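Advice > Kitchen > Pans and hobs > Questions

Home Advice Reviews Repairs Ask us Search

Stainless steel pans: the questions we get asked

We get a lot of letters about pans, and most of them begin with something a shop assistant said. The answers below are what we think after years of cooking on the things. Where we don't know, we say so. 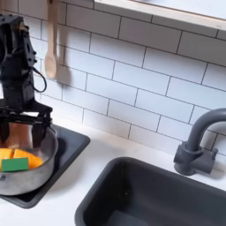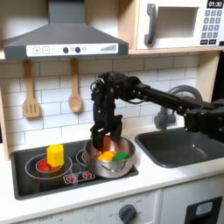
Photos: Bogdan Pawłowska

Are expensive stainless steel pans worth the money?

Up to a point, and the point comes sooner than the adverts suggest. A very thin pan will scorch your onions in patches, so paying a bit more for a thick base makes sense. Past that you are mostly buying a nicer handle and a heavier box. I have yet to see a proper blind test in which ordinary cooks could tell a good mid-priced pan from one at three times the cost by eating the soup.

What does 18/10 mean?

It describes the steel: 18 per cent chromium and 10 per cent nickel, give or take. It tells you something about how well the metal resists rust. It tells you nothing about how evenly the pan heats, though you will often see it printed on the box in type that suggests otherwise.

Is a five-layer pan better than a three-layer one?

Ask the seller how thick the layers are. If they can't tell you, the number is decoration. Three decent layers can easily beat five mean ones. Steel is a poor conductor of heat, and it is the aluminium or copper in the middle that does the work, so what matters is how much of that there is and whether it goes up the sides or stops at the base. For boiling potatoes it hardly matters at all.

Everything sticks. Have I bought a bad pan?

Probably not. Heat the pan on a medium setting first, add the oil, let that warm, then put the food in and leave it alone. Most people prod too soon. Eggs are hard work in stainless steel whatever the videos show, and I keep an old non-stick pan for them.

Does the water droplet test work?

Yes, in the sense that a drop of water will skate about on a hot enough pan. Where I part company with the enthusiasts is the idea that this is the right heat for everything. It is hot enough to burn butter. Use it for a steak if you like, and dry the pan before the oil goes in.

Can you season a stainless steel pan?

You can bake oil on to it and it will be less sticky for a meal or two. Then you wash it and you are back where you started. Seasoning belongs on cast iron and carbon steel.

There are rainbow marks inside my pan. Is it ruined?

No. It is heat tint, it is harmless, and a splash of vinegar will usually shift it. White chalky spots are limescale and respond to the same treatment. Small pits in the base are another matter. They often come from salt thrown into cold water and left sitting, and they don't polish out. The pan will still cook perfectly well.

Do I need a special cleaner?

We were sent a tub of Wakitz paste to try. It cleaned the pan. So did bicarbonate of soda made into a paste with a little water, at a fraction of the price. For burnt-on food, simmer some water in the pan and scrape with a wooden spoon before you reach for anything stronger. Bleach is a bad idea on this sort of steel.

Can it go in the dishwasher?

Check the maker's instructions, as some guarantees exclude it. Most all-steel pans survive. The trouble tends to be at the handle, where food and damp collect around the rivets.

What about lifetime guarantees?

Read the small print before you let one sway you. The Pagano leaflet we looked at covers "faults in manufacture" and then rules out warping, staining, scratches, overheating and "normal household wear", leaving very little that could happen to a saucepan. Whose lifetime it means is not stated either. Keep the receipt anyway.

Will it work on an induction hob?

Hold a fridge magnet to the base. If it grips firmly, you should be fine. If it slides off, it won't work, whatever the label claims. A weak grip means a slow pan.

Should I buy a set?

Sets look like a bargain because they are padded out. The Gustside set we were asked about counts its lids as pieces. Work out which pans you use in an ordinary week and price those singly. For most households it comes to a large pot, a medium saucepan and a frying pan.

Contact us | Copyright Pirnness Kitchen Advice | Back to top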